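Chapter 6
Keeping Score and Running the Bench

A basketball game produces two records. One is the scoreboard, which everyone in the gym can see. The other is the scoresheet, which is filled in by hand or on a tablet at the bench and signed after the final buzzer. If the two disagree, the scoresheet stands unless the referee rules otherwise.

This chapter is about the people who keep those records. It covers the scorer, the timer and the shot clock operator, and the signals that pass between them and the referees. By the end of it you should be able to fill in a full sheet for a junior or senior game. 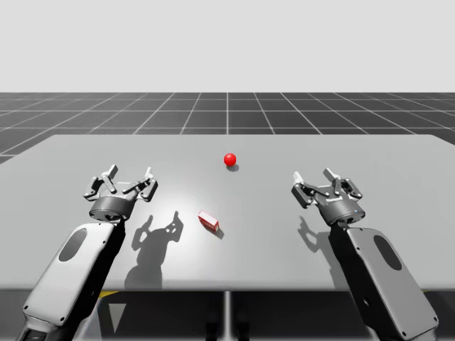
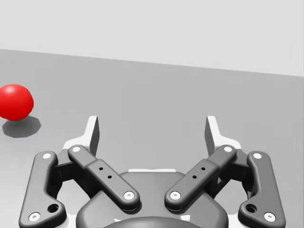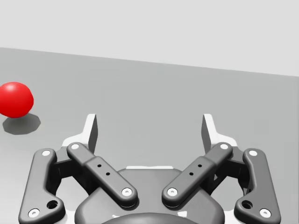 We will work from one game throughout. It was played in March in the Dutska league, between Howells and Pumness. Howells led 46 to 31 at the final buzzer. Kristýna Šimko was the scorer and Zdeňka Kadlec ran the game clock. Their sheet is reprinted at the end of the chapter, with its two corrections left in.

6.1 Before the game

The scorer should be at the bench before the warm-up starts. Each coach hands in a list of players and numbers. Copy the names in number order and ask the coach to check them. A wrong number found later has to be sorted out while the clock is stopped, and it slows everyone down.

Mark the starting five for each team with a small cross. Leave the foul boxes blank. Rule off any unused lines once both coaches have signed.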